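I Finally Moved My Old Laptop to a New System, and I Kept My Files

My laptop had been begging for mercy since February. Opening a folder took so long I could go make toast! So I wiped it and put Brarow on it, the lightweight system everyone on the Flemon boards keeps going on about.

Step one was the backup. I plugged in an external drive, pointed Buteck at my home folder and let it copy all 3,494 files (I had no idea I owned that many recipes).
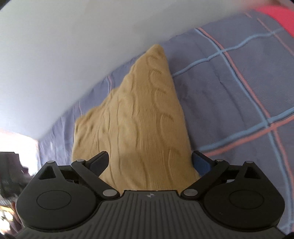 Magagula wrote back under my first post that copying wasn't enough, and that I should open a few files straight from the drive before erasing anything. Good call. Two of my photo folders had been skipped, so I ran the whole thing again.

Then came the installer, which fits on a tiny USB stick. You pick your language, pick your disk, and then it asks whether you want a separate partition for your own stuff. I said yes, and I gave the system itself 12 GB.
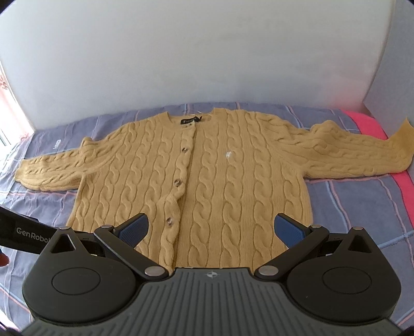 Can you change the partition size later? You can, but it means booting from the stick again, so leave some extra space the first time.

The install took up to 3 tries, depending on whether you count the one where I forgot to plug in the charger. After the last one it booted right to the desktop, and my Wi-Fi worked. I may have cheered.
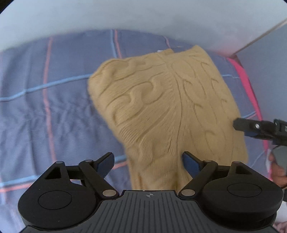
Restoring the files is where I slowed down. I didn't want to dump everything back in one heap, so I went folder by folder and tossed the duplicates. A tidy home folder is a lot like that yellow cable-knit sweater, folded up on the plaid: it takes up way less room. I've still got the music to sort, and that's a job for a rainy night.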